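What the carpet takes

Most offices replace a carpet when it looks bad. Arwel Parry thinks they wait too long to look at it in the first place.

Parry runs Karam, a flooring shop in Plelau that has fitted offices, workshops and two dance studios. He keeps 16 samples nailed to boards behind the counter and lets customers walk on them. Plain colors go quickly, he says. A solid beige shows a coffee spill from the door. Streaked grays sell better every year, and they now make up most of his orders.

"People want a floor they can forget," he said. "A streak gives your eye somewhere to go."

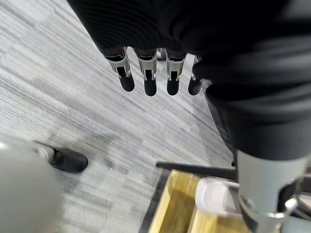
Gravbridge Monthly, February 2025, page 215

Gray and white threads laid in long diagonal lines give a floor a brushed look, pale in one spot and mottled in the next. On a carpet like that, a darker patch could be the pattern or could be dirt. Parry tells customers to get down on their knees and part the pile with two fingers. Grit sits at the base, where a quick pass with the vacuum leaves it.

He fitted his first streaked carpet in 2000, in the Fivau building, and went back in December to price a new one. The hallway was worn flat. Under the desks it was still good, so he is replacing the hallway and leaving the rest.

His advice on care is short. Vacuum slowly, in both directions. Blot spills with a white cloth. Put a mat inside every outside door, long enough for two full steps, and wash it when it stops picking anything up.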